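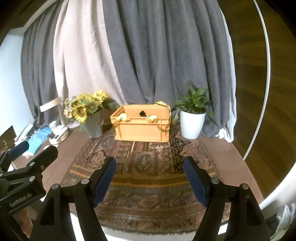
3.2 Where things get put down

I went into this part of the study thinking I already knew what I'd find. People come home, they drop their bag somewhere near the door, end of story, right? My first round of home visits in Witivbridge knocked that idea over pretty fast. Most of the households I visited had what I started calling a landing spot (the name stuck, sorry to the colleague who wanted "deposit zone"), and in a good share of them it was well away from the entrance, over by a window or at the far side of the living room.

I asked everyone to keep a short diary for 14 days. The instructions were loose on purpose. Write down what you put down, where, and when you next picked it up. I ended up with 3,000 entries, a lot of them written in the evening and a few written, judging by the handwriting, on the bus. Kittipong Onsri coded the whole set a second time without looking at my codes, and we sat down on a Friday to argue over the ones we disagreed on. Mail was the worst. Is a bill on the stairs stored, or is it waiting? We went with waiting, and I still think that's right.

Figure 2 shows the kind of corner I mean: an open plastic crate at the end of a rug, some straps hanging over the front, a potted plant beside it. Open containers like this came up again and again in the diaries, and they behave differently from anything with a lid or a door. Wilczyńska makes a similar point about hallway cupboards, where the door turns putting away into a decision. With an open top you can let go of a thing while you're still thinking about dinner.

Figure 2. An open crate and a potted plant at the end of a patterned rug.

Now for the part that surprised me. I had expected the landing spot to fill up over the two weeks and then get cleared in one big go, the way people described it to me in the interviews ("I do a big sort on the weekend" was close to a chorus). The diaries tell a different story. Around 800 of the entries are removals, and they're spread pretty evenly over the whole period, one scarf or one letter at a time. Only 6 households wrote down anything I'd call a big sort, and two of those had guests coming.

I don't want to lean too hard on this. Keeping a diary makes you look at your stuff, and looking at it probably makes you tidy it – one woman in Brirkier told me as much while she was handing me hers. The visits were also all in July, so there are hardly any coats in the data, and coats are a huge deal in the Bremumel study, where they take over the entire landing spot by the second week of cold weather. I'd love to run the same diary in winter and see if the slow trickle holds up.

What I did next was go back to the interviews and pull out every time someone used the word "temporary," which gets its own treatment in 3.3.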